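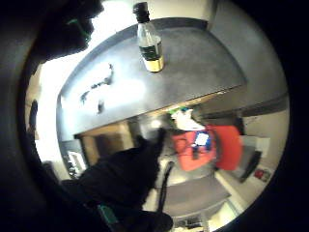
Marks on a gray tabletop, with a bottle still standing at the far side.

Wiping down a table is my favorite quick win in the whole house! Clear everything off first, bottles and all, and put the caps on tight before you move them. Then sweep up any crumbs with a dry cloth (going in wet just turns them to paste - ask me how I know) and only then bring out the warm soapy water.

For dark smudges on a matte top I mix 3 drops of dish soap into a bowl of warm water, lay the damp cloth over the spot and go make coffee. Most of them lift with a gentle rub after that. Please skip the scouring pad, it leaves shiny patches you'll see every time the sun comes in. 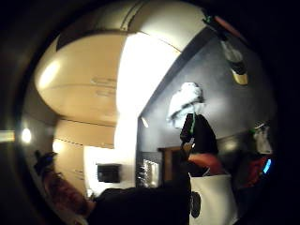
While the cloth is out, run it along the front edge and the strip underneath too, where sticky fingers love to go. Rinse with plain water, dry with an old T-shirt, and crouch down to look across the top toward the light. You'll spot every streak you missed, and it's so satisfying to get those last ones!

Posted 7 July 2022 | 19 comments | 3 shares
© 2022 Sodidness Home Tips | Contact | Back to top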